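Chapter 5
Verse, Chorus and Bridge: How Song Lyrics Are Built

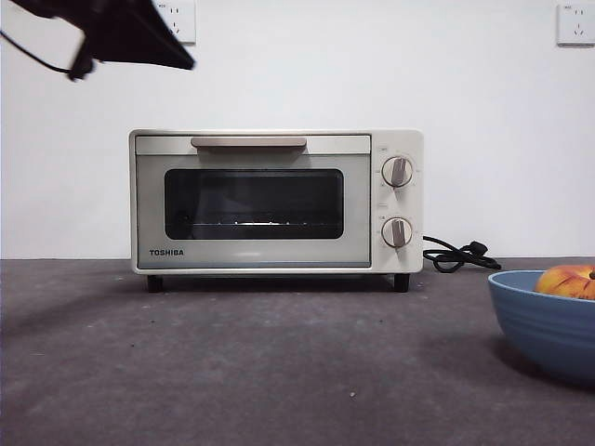
5.1 The parts of a lyric

Most popular songs are made from a small number of sections. The verse carries the story and usually has new words each time. The chorus returns with the same words, and often contains the title. A bridge, where there is one, appears once — commonly after the second chorus — and offers a change of view.

Students should learn to mark these sections on a printed lyric before considering rhyme or metre. The song set for this chapter, "Lundton" by Lærke Nørgaard, has 124 words, of which 23 belong to the chorus.

5.2 Line and breath

A sung line must fit the singer's breath. Hulme (see Further Reading) treats the breath as the true unit of the lyric, while Prantl prefers the musical phrase. Both views are used in this book.

Before you read on, copy out the first verse of "Lundton" and mark each place where you would breathe.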